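The Second Life of the Prekley Radio

Every April the repair fair in Ditden fills the old seed hall, and every April I come home with something I had no plans to own. This year it was a Prekley tabletop radio with a cracked dial and a hum like a beehive. I love it!

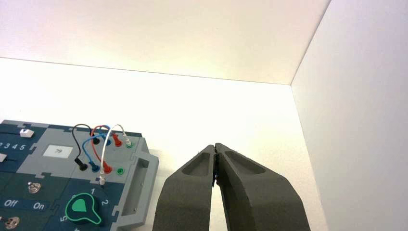
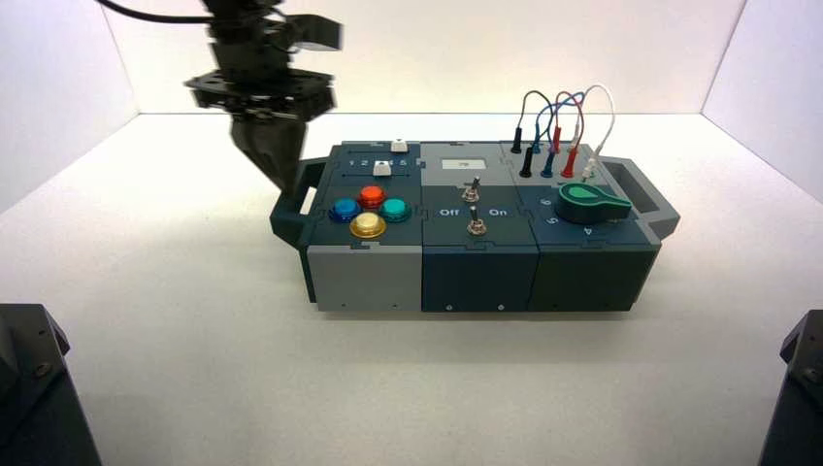
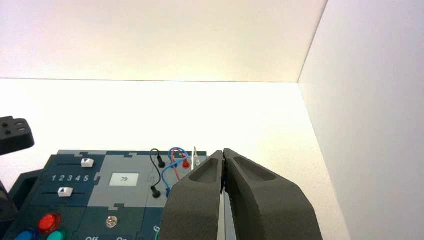 The Prekley was built for kitchens. It has a wide speaker, three fat knobs and a handle that folds flat, and for a few years it seemed as if every house in the valley had one. Then the factory closed and the radios went up to the attic, where a surprising number of them sat quietly waiting for people like Edivaldo Macedo.

Macedo has restored 904 of them. He keeps a ledger, in pencil, with the fault, the fix and the town each set came from. Most need new capacitors and a good cleaning (he swears by a soft brush and a lot of patience). The hard ones need a tuning coil, and for those he calls Relu Rusu, who winds them by hand on a machine his aunt used at the Munteanu works.

"You hear when it's right," Rusu told me. "The station just steps forward."

I spent 15 minutes turning my own dial that night — ball game, weather, a woman reading farm prices — and the sound was so warm and round that I forgot about dinner. The hum is still there, a little. Macedo says to bring it back in the fall and he'll look at the transformer. He already has seven sets ahead of mine.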